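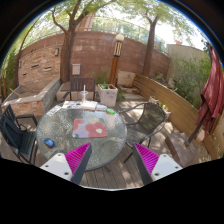
Mouse and flowered mat on the glass table

Will decking oil harm a rippled glass table top?

Parvaneh Kiani
I'm oiling my deck in Finthorpe next week. The glass top is too heavy for me to lift off, so the table has to stay out. Will splashes mark it? The boards were last done in April two years ago.

Mojtaba Sharifi
Wipe splashes straight away with white spirit on a rag, then soapy water. Dried oil goes sticky in the ripples and you'll be picking at it with a toothbrush. An old sheet over the top is easier – tape it under the rim.

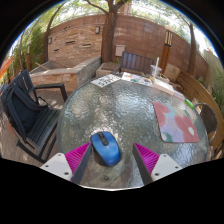 Blue mouse near the rim of the glass

Banafsheh Talebi
Agree about the sheet. Do half the deck, wait a day, slide the table across with a helper and do the rest. Two thin coats. Lay used rags flat outdoors to dry, as they can catch fire in a heap.

Esmaeil Daneshvar
I just use stain from Kitance. Never had a problem but mine is a metal table.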